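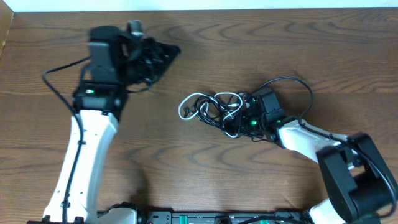

The Long Run at Badetti

Most theatre companies plan a season by the month. The Badetti, a community theatre on the harbour side of Brernstead, plans its improvised program by the night, and has done so for 37 seasons.

The theatre seats 200 and was built as a lecture hall. Its raked floor and shallow stage were never well suited to musicals, but they have served unscripted performance very well. An actor standing at the front can speak to the last row without a microphone, and a suggestion called from that row can be heard clearly on stage. The resident ensemble regards this as the chief merit of the building.

The winter program opens in January with Wolde, a full-length improvised play in 2 acts. Each performance begins with the name of a street supplied by the audience. From that name the players build a neighbourhood, its households and its quarrels, and return to them after the interval as though several years had gone by. There is no host and there are no games. Scenes may run for ten minutes or more, and the company discourages its members from reaching for a laugh before the characters have been properly established.

This approach has not always found favour. Early audiences, used to the shorter and faster competitive style, sometimes left at the interval. Attendance improved once the theatre began describing the work plainly in its brochure as a play made up on the night. The wording remains in use.

Training is provided through Clilov, the workshop program attached to the theatre. Newcomers attend on Sunday afternoons and complete 5 courses, starting with listening and scene work and ending with a public showing in front of a paying house. Students are not required to audition, and many have no wish to perform professionally. Teachers, nurses and retired tradespeople have all taken part, and several current members of the ensemble first came to the building as Clilov students.

Music has become a larger part of the work in recent seasons. A pianist now accompanies every performance of Wolde, following the actors in some scenes and leading them in others. The ensemble rehearses with the pianist each week, although nothing prepared in rehearsal is carried onto the stage. The purpose is to practise endings — the company's own notes list these as its weakest area.

Tickets for the winter program are sold at the door and through the box office on the ground floor, which opens one hour before each performance. Latecomers are admitted at the interval. Patrons who would like to sit in the front row should be aware that the players may speak to them, and that a reply is welcome but never expected.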